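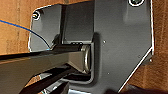 4. Release gaps and listener return

4.1 Sample

The full sample holds 1,162 rap artists who put out at least one free mixtape on Dixit and later released a paid album, either on their own or through a label. Artists were kept in the sample only if both releases could be matched to a Clekisix artist page with an unbroken play history. Matching was done on stage name, release title and track length. Where two artists shared a stage name, we compared the track lists by hand and dropped the pair if they could not be told apart.

We use "gap" to mean the time between an artist's first paid album and the next full-length release of any kind, paid or free. Guest verses, loose singles and remixes do not end a gap. Deluxe versions do not end it either, even when they add several new songs, as most are recorded in the same sessions as the album they extend. This is a stricter rule than the one used in our pilot study, where a deluxe version with five or more new tracks was counted as a release.

A gap is called long if it lasted 30 months or more. By this rule 188 artists had a long gap. The rest either released again sooner or had not reached the cutoff when the play data were pulled on 26th May. The second group was left out of the comparisons in Section 4.3 but is included in the descriptive tables.

4.2 What artists did during a long gap

A quiet release page is often read as a sign that an artist has stopped working. Reviews of comeback albums lean on this idea heavily, and it shapes how the album is received. We wanted to know how often it holds up. For each long-gap artist we collected interviews, tour listings, acting and production credits, and label notices for the full period of the gap. Two coders sorted the material into four groups: acting or other screen work, production or songwriting for others, business work (including running a label or clothing line), and no public activity found. An artist could be placed in more than one of the first three groups.

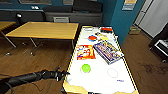
Figure 3. White tabletop with yellow edging; a red and orange snack bag lies among the items on it.

Of the 188 long-gap artists, 43 had at least one screen credit during the gap. Most of these credits were small. A single episode of a television series was the most common case, followed by a supporting part in an independent film. Only a few artists took a part that ran for a full season or more. These few drew most of the press coverage, and this may explain why the move from rapping to acting seems more common than it is.

Production and songwriting credits were more widespread and much harder to find. Many appeared only in the liner notes of albums by other artists on the same label. Solgate, for instance, had a habit of pairing its newer signings with its established ones, and several artists whose own pages were silent for years had written hooks for half the roster. None of this shows up under the artist's own name on Clekisix unless they are also listed as a performer.

Business work was the least reliable group. Announcements were easy to find and results were not. We counted a label or a clothing line only if it had released or sold something before the gap ended – a registered name or a logo was not enough.

The coders disagreed most often over touring. Some artists played steadily through the whole gap, working a regional circuit of small rooms and college dates. In the end touring was recorded separately and not treated as a side career, on the grounds that it supports the existing catalog. The Inwood club listings were useful here, as they name opening acts as well as headliners and go back further than most online sources.

4.3 Listener return

Listener return is the share of an artist's regular listeners before the gap who played the new release within four weeks. A regular listener is an account that played the artist in at least three separate weeks of the year before the gap began. Accounts that were closed during the gap were removed from both sides of the ratio.

Return was lower after a long gap than after a short one, as expected. The drop was smaller than we had predicted, and it was not even across the sample. Artists who kept appearing as guests on other people's songs held on to more of their regular listeners than those who did not. The same was true, to a lesser degree, of artists who toured. Screen work made no clear difference to return. It did bring in new listeners, but many of them played only the lead single and did not go on to the album. 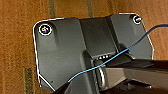 Figure 4. Dark plate with a light rim and two round screw heads near its upper corners.

The strength of the debut mattered less than the strength of the mixtape before it. Artists with a widely played mixtape kept more of their audience even when the first album did poorly. One reading is that early listeners form their attachment at the mixtape stage and treat the album as a later chapter. Another is that mixtape listeners are heavier users of the platform in general and would be likely to try any new release. The play data cannot separate the two.

Release timing had a small effect. Albums that came out in March did slightly better on return than those released late in the year, when the charts are crowded. We do not place much weight on this. The number of long-gap albums in any one month is low, and a single well-promoted release can move the figure.

4.4 Limits

Dixit removed a large part of its early catalog before our collection started, and artists whose mixtapes survive there may be better organized than those whose work was lost. Clekisix skews toward younger listeners, who may be less patient with a long absence. We also have no view of plays on other services or of physical sales, and an artist with a loyal record-buying audience could look weaker here than they are.

The coding of side work depends on what was written down. An artist with a publicist leaves a longer trail than one without. The group with no public activity found should be read in that light, and we return to it in Section 5.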